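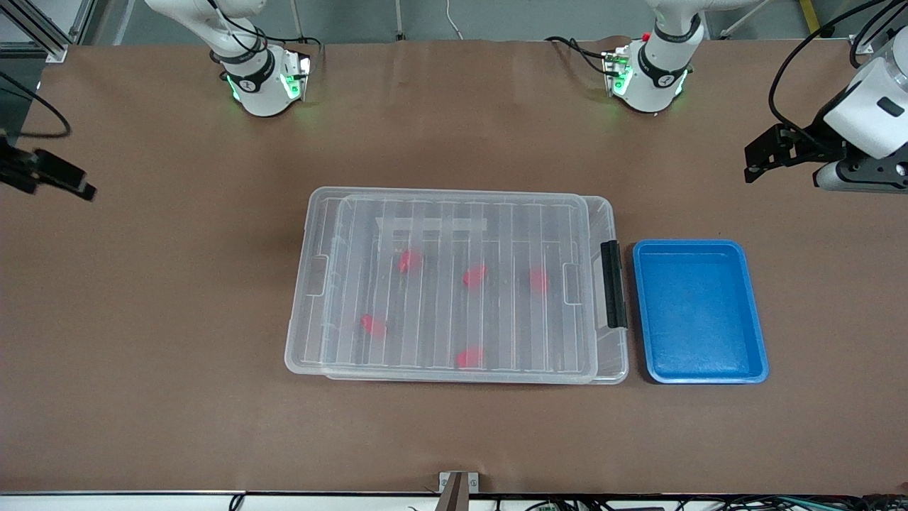 Clear bin near the center of the table, blue tray to its right.

Section 3. Setting Up Your Bin and Tray

Welcome to the part of the Holdale guide where you finally get to put things on the table! If you have been reading straight through since the unpacking pages, take a minute, get yourself a drink, and come back when you have a bit of elbow room. The Holdale sorting set is a simple thing at heart (a clear bin for keeping, a blue tray for working), and a little care at the start will save you a good deal of reaching and shuffling later on.

Before you begin

Cover your work table with brown paper, in one continuous sheet if you can manage it. Small creases are fine. We have set up on wrinkled paper more times than I care to admit, and the bin sits on it quite happily. What you do want to smooth down is any fold tall enough to tip the tray.

Laying out

1. Wipe the bin and the tray with a soft, damp cloth and let them dry.

2. Set the clear bin near the center of the table, with its long side running left to right.

3. Put the blue tray to the right of the bin. If you are left-handed you may prefer it on the other side, and every step that follows works just as well in mirror image.

4. Leave a stretch of open paper in front of both. You will want it for the pieces you haven't made up your mind about.

Note: The tray starts out empty and should go back to being empty at the end of each session. Pieces left in it overnight have a way of wandering off.

Putting small pieces away

5. Move the pieces you want to keep into the bin, spreading them out a little so that they don't all gather in one corner.

6. Rest the ribbed panel over the middle of the bin and check through it that your pieces are where you want them.

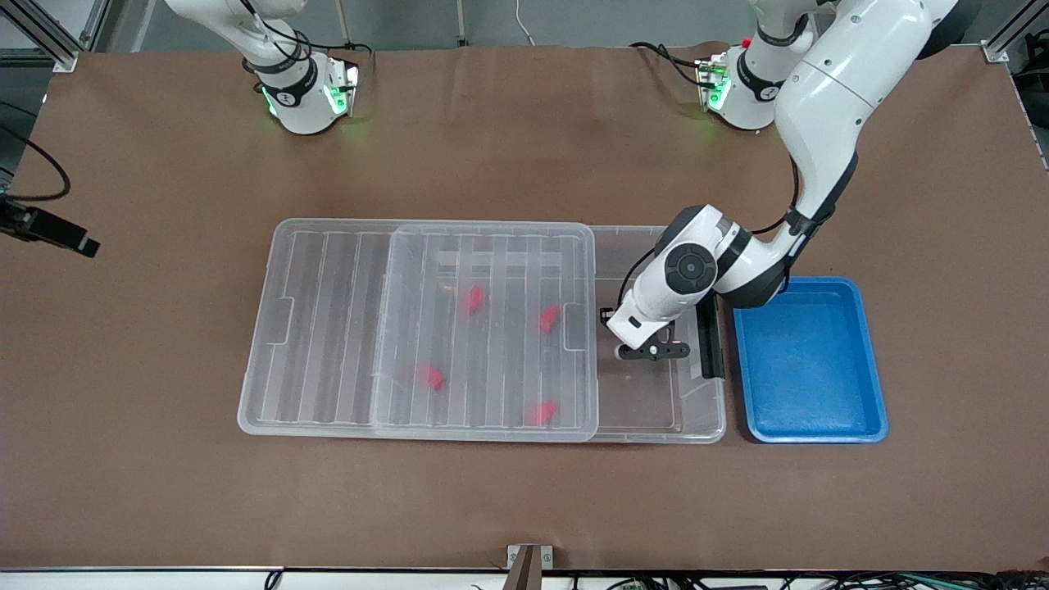
Four small red pieces seen through the translucent panel.

The milky finish blurs whatever is beneath it, so don't worry if the edges look soft. Color comes through well enough for a quick check, and for anything finer you can simply lift the panel and look.

Caution: Do not press down on the panel or stack anything on top of it. It is meant to rest in place under its own weight.

Caution: Small pieces are a choking hazard. Keep the bin and tray out of reach of children under 3.

Note: Owners of the older Plomus set can follow these same steps. The tray changed in January, but the way you lay things out did not.

Replacement panels are listed on page 62.

Text by Normunds Petrauskas, Girkolstead. Revised March 2024.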